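Drusier Folding Shopping Bag with Your Logo

Print this page | E-mail to a colleague
Shared 40 times

The Drusier is a light folding bag which your customers can keep in a pocket or in the glove box of the car. When it is folded, it closes into its own small pouch with a press stud, and your logo stays on the front of the pouch. When it is open, there is space for a second, larger print on the side. So you pay for one gift and your name is seen two times.

The bag is sewn from polyester with a close weave. The handles are long enough to go over the shoulder, also with a winter coat on. We have chosen a flat seam at the bottom, as the round seam of our older model Zapata was sometimes opening at the corners when people carried bottles in it.

Size open: 40 cm wide, without handles. Minimum order is 200 pieces in one colour. From 260 pieces you may divide the order between two colours of cloth, but the print must remain the same on both.
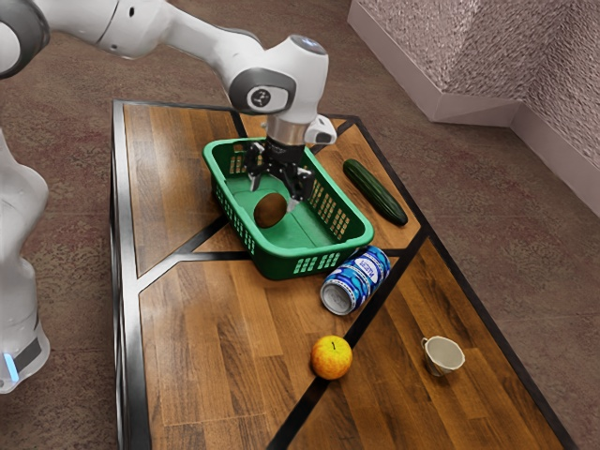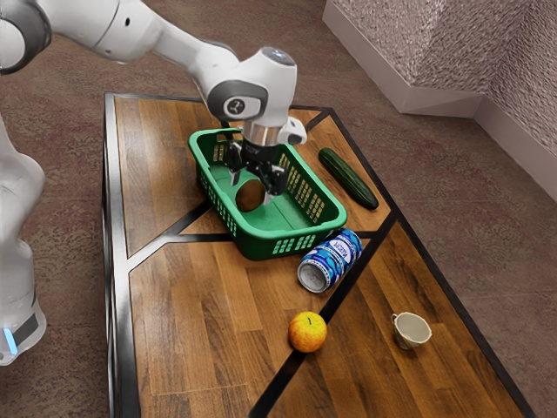

Printing is made by screen, in one or two colours, or by transfer if your logo has many shades. Please send the artwork as a vector file. If you have only a small picture from your website, our studio can draw it again for a fixed fee, and you will receive a proof before we start. For fruit sellers and farm shops we often advise a green cloth, the green of a plastic basket with a kiwi in it, and a white print on top -- it is easy to read from the other side of the street. Dark brown print on green is possible too, but thin letters are getting lost, so please keep the lines thick.

The cloth may be washed by hand in cool water. Do not iron over the logo.

Delivery is normally three weeks after you accept the proof. In December we need one week more, and we ask you to order early if the bags are for a Christmas market. The bags arrive folded, 182 in a full carton. Part cartons are no problem.

One sample without print is free of charge. A sample with your own logo is also possible, but we must prepare the screen for it, and this cost is taken off from your invoice if you order later.

Other colours of cloth are shown in the Hukska colour card, which we send by post. For questions about stock or for a price with delivery to more than one address, please write to Ghislain Boychuk at our Clolwood office -- he answers every day except Sunday.

Last updated: December
3 comments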